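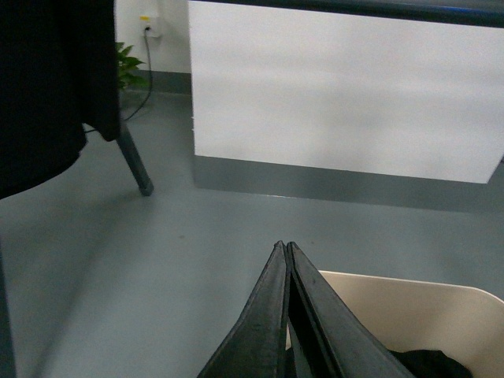 ## Dry herb corner: the Indach Pons, after a month

The Pons landed in May with a lot of talk about "whole-chamber heating," and a few of you wrote in asking if it beats the old Walarar. I've been using both side by side and I'm still not sold.

Start with the heat-up claim. Indach says the oven is ready the moment the light turns green. Mine turns green fast enough, but the first draw is thin every time, and so is the second. By draw 3 it tastes like something. I'd call that a light that turns green too early, whatever the box says.

Flavor is fine at the low setting. There are 4 settings, and the top one scorches anything ground finer than coarse, so in practice you get three.
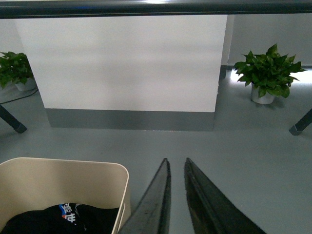
The battery is sealed in, and that bugs me more than the flavor. The Walarar takes a cell you can swap in seconds. With the Pons you're on the cable until it fills up, and when the cell gets tired you're shopping for a new unit. Indach told me a repair program is "being looked at." I've read that line from other companies and I'm not holding my breath.

Then there are the reviews. The Ollora store page shows 1427 ratings for the Pons, nearly all glowing. Only 303 of them have any text, and plenty of those talk about how quickly it shipped. I'd like to hear from people who have cleaned one. The screen sits deep in the oven, and the little brush they give you doesn't reach the corners - a cotton swab and some patience got me most of the way.

If you own a Walarar that still holds a charge, keep it. If you've had a Pons for longer than I have, write in and tell me how the mouthpiece seal is doing. Mine already feels a bit loose.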